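The Thursday Club at Nevondale

We had the hall until seven, and on the last evening before the Stidalbridge heat my granddaughter and I were, as usual, first through the door and last to have our coats off. She had named the robot Zitden back in November, after a dragon in a story she was writing, and the name had stuck with everyone, even the teacher, who had wanted something more scientific.

I was only there to pour the squash – that was the arrangement – but you can't pour squash for ever, and sooner or later I always drifted over to look.
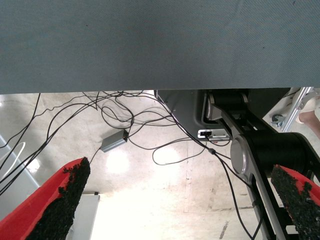 Cables, cables and more cables, under the cloth.

"Don't touch the grey box, Gran," she said, which I had no intention of doing. She had a drawing of where every wire went, folded so often that it had gone soft as a hanky, and she read it through with her lips moving. Then she smoothed it flat beside me and took her place with the others.
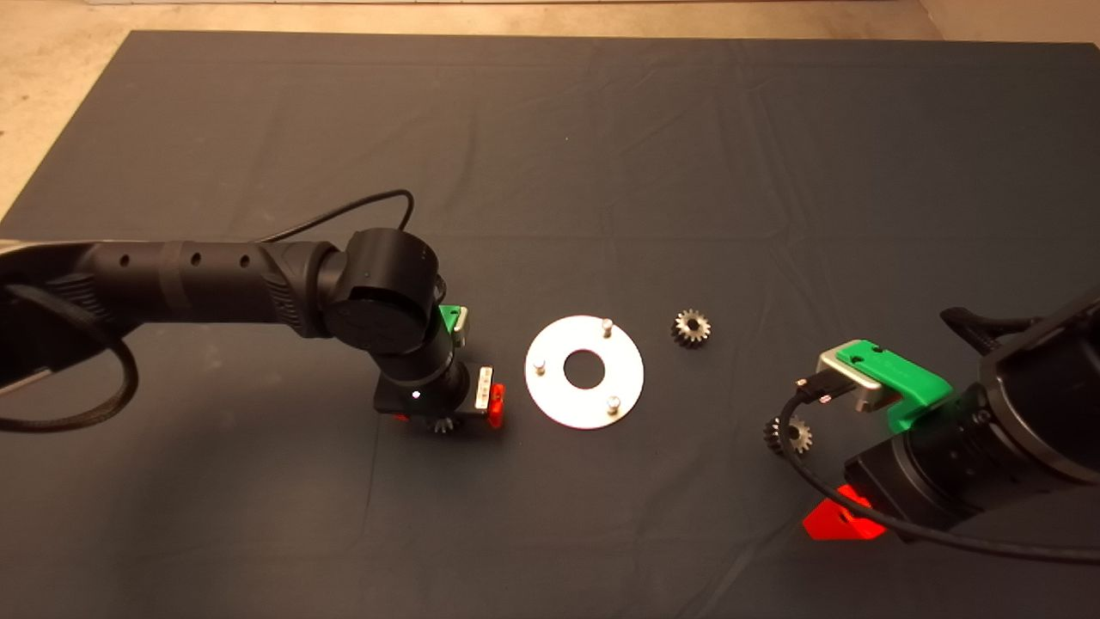
Zitden at the plate, a gear in each gripper.

The task was to get the gears on to the three pins, and to do it inside 118 seconds. I have never known a room of ten-year-olds so quiet. I found I was holding the jug against my chest like a hot water bottle.
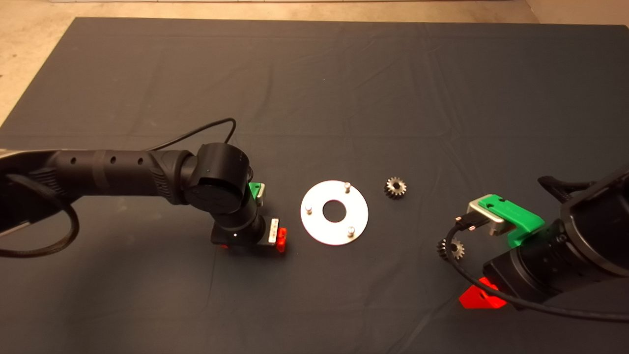 The plate and its three pins.

"Again?" said the teacher, kindly.

"Again," said my granddaughter, and she unfolded her drawing, and I went to see if there was any more orange.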